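Search this site Enter keywords Go

About Wallner

Posted May 30, 2021 by Wallner Office

Wallner finishes and repairs table linen and upholstery cloth for restaurants, hotels and private customers. Work is done at two sites, Kama and Kaltidov. Kama handles washing, pressing and hemming. Kaltidov handles dyeing and the sample archive, which holds 1007 catalogued weaves.

Round cloths are cut to the table diameter plus twice the drop, with a hem allowance added - customers should measure the diameter in two directions before ordering. Textured weaves are pressed from the reverse side at low heat. 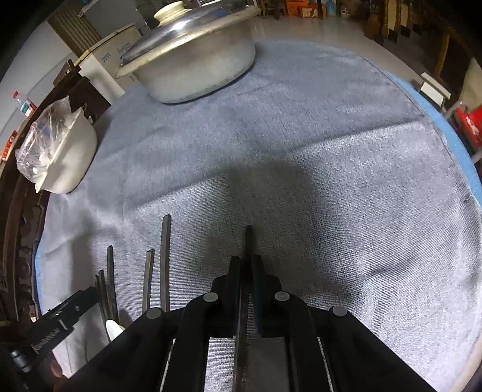 A hotel customer wrote in April that the second order matched the first in shade but came back a little tighter across the width. Cloth from both orders was measured again, and the shrinkage allowance for that weave was raised.

Last year the Kama site processed almost 762 orders. Repairs are quoted per piece after inspection. Dye lots are recorded by number and kept on file for repeat orders.

Recent items
Wandeditz range: care sheet
Measuring an oval table
Kaltidov dye lot numbers
Opening hours, Kama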